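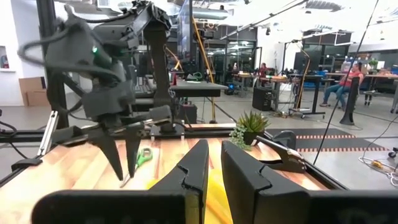 Marcy Dunleavy

So I drove to Judton for the Larkthorpe open day, which was 12th May this year, and I want to get it all down before I forget which parking lot I used (the one behind the tile store, free, turn in before the bridge or you'll end up on the highway like I did). A few of you asked in the comments on my December post whether I'd go back to one of these building open days after the last one, when I stood in line for a tour that had already left. Well, I did, and I had a great time!

It's 40 miles from my place and I left late. I always think I'll leave early and then I decide the dishwasher has to be emptied first. By the time I got there the sign-in desk had run out of printed maps, so the girl at the desk let me take a photo of hers and off I went. If you go next year, take a picture of the map even if you get a paper one, the paper is very thin and mine would have been mush by lunchtime anyway with the drizzle.

Larkthorpe is one of those big workshop buildings split up among different groups, and on the open day you just wander. There's no set route. Some doors have a paper arrow taped up and some don't. You come in past the loading dock, and there was a smell of sawdust and fresh coffee there that I could have stood in all morning. The coffee was from Messina, who have a cart by the dock doors, and it was $4 for a flat white, a bit steep but they do fill the cup. I had a cinnamon thing with it too. The cinnamon thing was dry. The coffee I'd drive back for.

Okay, the upstairs first, quickly. There was a weaving room with two looms going and you could have a turn, only the line for it was all kids and I felt silly. There was a bike repair place giving out free valve caps (I took red ones). There was a room with a print sale, mostly birds. I nearly bought a heron and then I remembered the hallway, where there's no more wall. Somebody's dog was asleep across the doorway of the last room up there so everyone just stepped over it.

The part I really wanted to tell you about is the big bright space on the ground floor, because I spent most of my visit in there and came out with a shopping list. It goes back and back, that room, all white beams and pipes and ductwork overhead with the lights blazing, and I'm a person who normally likes a lamp in a corner, but I have to say you can see what you're doing in there. My craft table at home is under one bulb. I've been cutting out felt in the gloom for years and wondering why my circles are potatoes.

You know me and desks. I will look at anyone's desk. When I visit my sister I look at her desk before I've taken my coat off. And the worktables in there had all kinds of regular desk and drawer stuff sitting out on them, so naturally I went along the whole row with my nose practically on the wood. First thing I fell for was a pair of scissors with bright green handles. Such a green! I've owned the same orange pair since I moved into this house and I lose them every single week, they go down the side of the chair, they go in the bread drawer, I found them in the car once. I am convinced I'd never lose a green pair. (My husband says I'd lose them in the yard. Fair.)

There was a little succulent near the scissors, spiky, in a black pot, with some paler leaves spilling over the front of the rim. I want to say something about succulents in black pots, which is that I have been putting mine in white pots all this time and they look sort of bleached out and sad, and a black one makes the green jump right at you. I went home and moved my whole kitchen windowsill around. I only had one dark pot and it was too big, so for now one of them is living like a pea in a bathtub. If anyone knows whether you can paint a glazed pot with regular paint, please tell me. I've read yes and I've read no.

And I liked it being there at all, to be frank, a small plant among the tools. There was a black clamp type of thing with a silver jaw lying right next to it. I keep my plants and my tools strictly apart, the tools are in the garage and the plants get the nice window, and now I'm wondering what a fern would do for the garage.

I did have to go out and come back in at that point because they announced a talk on the history of the building and I'd promised myself I would go to one educational thing. It was 30 minutes and it was better than I expected. The place was put up as a furniture warehouse and later they stored seed in it, and there's a room in the basement where they once had 1000 chairs stacked up for a town hall that never got built! I would love to know where the chairs went. I asked, and the answer was that people in Judton still have them in their kitchens. I've been looking at every secondhand chair differently ever since. The slides were a bit small and I was behind a tall man in a hat, so if there were pictures of the chairs I missed them.

Then back to the tables, with another coffee.

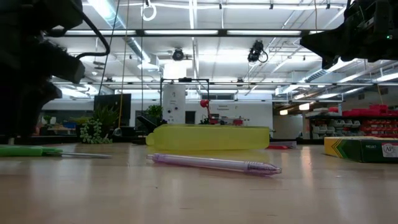
I am so weak for a see-through pen. There was a purple one out on the table with a clear barrel, the sort where you can look right in at the ink tube, with the ridges down by the tip where your fingers go, and I was straight back in seventh grade. We all had them. You had to have the purple, the blue was for your homework and the purple was for notes to your friends, and if you chewed the end of it you'd wreck it and your mother wouldn't buy you another. I don't think I've written anything in purple since I started paying bills. I have since bought a pack. I had to get the assorted colors to get the purple, so if you need a pale pink pen that can't be read on paper, I have several.

Right by it there was a long see-through box in a yellowy green, like a pencil case, frosted along the sides so it had a glow to it under those lights. Now here I have to be sensible for a minute because this is the one useful thing in the whole post. I've been keeping my pens in a jar. Mugs, jars, a soup can with washi tape on it, I've done all of them, and the trouble with a jar is you only ever use the four pens on the outside and the ones in the middle dry up and die. A long flat box you can see into, everything is lying down and you can find the one you're after. I came home and tipped out the jar and threw away a shocking number of dead highlighters. I bought a clear one at the Amirach store on the way home (it's on the main street in Judton, next to the bakery, they have a back room of school supplies that goes on forever). They didn't have it in the yellow-green. They had smoke and they had a peach. I got the peach. I'm not sure about the peach.

The other thing was a crayon box, green and yellow with the big chevron stripes, lying on its side like somebody had put it down that way, and I don't care how old you are, you see that and you want to open it. I kept my hands to myself. I did stand there for a while thinking about the smell. There was a green marker too, and a very slim silver pen lying near it that looked like it should belong to a bank manager, and I thought that was a funny pair to be sharing a table edge. My own desk has never had a slim silver pen on it. The free ones from the dentist, yes.

I've been trying to work out why I enjoyed that room so much when upstairs had looms and herons, and I think it's the color on the wood. Put a purple pen or a pair of green scissors in a drawer with the batteries and the takeout menus and you don't see them. Set out on a wood top with a bit of space, they look like candy. My craft table has a plastic cloth on it with lemons all over and I've taken the cloth off to try it. The wood underneath has a burn from a glue gun and a ring from a paint can and I still like it better than the lemons.

Practical stuff for anyone thinking of going: it's free to get in, but bring some cash for the print sale since the card reader was having a bad day. The bathrooms are down the hall past the bike people and there was a line. Floors on the ground level are fine for a stroller. Upstairs there's an elevator but you have to ask for it, and it is slow, I beat it both times on the stairs and I am not quick. Eat before you come or go to the bakery on the main street, do not be tempted by the cinnamon thing. And wear layers, the big room was warm and the basement, if you do the chair tour, is like a refrigerator. I skipped the basement. My knees and those steps were not going to be friends.

I left later than I meant to, missed the turn for the bridge again, and got home with the valve caps, the peach box, the pens, two loaves from the bakery and a tape measure shaped like a snail that I have no memory of choosing. Next month I'm supposed to be going to the yarn fair with my sister if her car is fixed, so I'll report back on that. And please, somebody tell me about painting the pot.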